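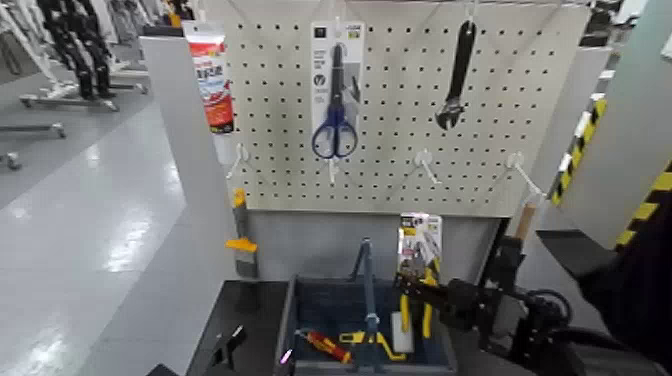
4 min read

Text messages that pretend to come from a parcel firm are still the most common complaint reaching small phone networks, and one of those networks has decided to stop waiting for its customers to report them. Penix, which sells SIM-only plans across the Multcombe area, switched on a message filter in June for everyone on its books. There is no app to install and no extra charge.

The filter is called Undstead. It sits on the network side, so a suspect message is checked before it gets to the handset. If the system is confident the text is a scam, it is held back and the customer sees nothing except a line in a weekly summary. If it is less sure, the text goes through with a short warning at the top and the link switched off. Tapping the warning shows the full web address, and customers who still want to open it can do so from there.

Kelechi Nnaji runs network operations at Penix and spent most of last winter on the project. He says the old method was to block numbers once enough people had complained about them, and that it had stopped being much use.

"They'd send from a number for an hour and throw it away," he says. "We were blocking numbers that were already dead. You'd get the complaint on the bus home and the number had been gone since lunch."

Undstead pays less attention to the number and more to the link. It looks at how recently the web address was registered, whether it resembles a well-known one with a letter changed, and how many customers have been sent the same wording in a short space of time. The software was built by Yusuf, a small firm that had previously worked on email filtering for schools. Penix pays a yearly licence and runs the system on its own machines.

During the trial, 2,850 customers had the filter turned on. They were asked to forward anything that got past it, and to look through their summary for messages that should not have been held. The second part proved to be the harder job. In the first week the system stopped a run of appointment reminders from a dental surgery, which had moved to a new booking service with a very new web address. A gym had the same trouble. Both were put right by hand, and Penix now keeps a list of local senders whose messages are always let through. Businesses can ask to be added using a form on the company's website, and requests are looked at every Wednesday.

The list has its critics. A scammer who can fake the sender name of a trusted business might get straight past the filter. Nnaji accepts the point and says a listed sender is only trusted when the message arrives by the route that sender normally uses. A text claiming to be from the dentist but coming in from an ordinary mobile is treated like any other.

Privacy was the other worry, and it came up often enough in the trial that Penix rewrote its help page. Messages are read by software and held ones are kept for 11 days, after which they are deleted. Staff can open a held message only if the customer asks them to. Messages between two people who have texted each other before are not checked at all, unless they contain a link.

There are gaps. The filter does nothing for WhatsApp or any other chat app, where the network can't see what is being sent. It doesn't cover iMessage either, for the same reason. Picture messages are passed through unchecked for now. Scam calls are a separate problem, and Penix has no date for dealing with them.

Customers who would rather not have the filter can text OFF to 100, and ON to bring it back. The change takes effect within the hour. Held messages can be released from the summary or from the account page, and they arrive with the time they were first sent, so they may turn up further back in the conversation than expected.

Nnaji's next job is the summary itself, which he thinks is too long. Some customers have asked for it monthly, and a few want it daily.

Related articles
How to check whether a text link is safe
SIM-only plans: what to look for in the small print
Why your old number still gets someone else's messages
Moving networks without losing your voicemail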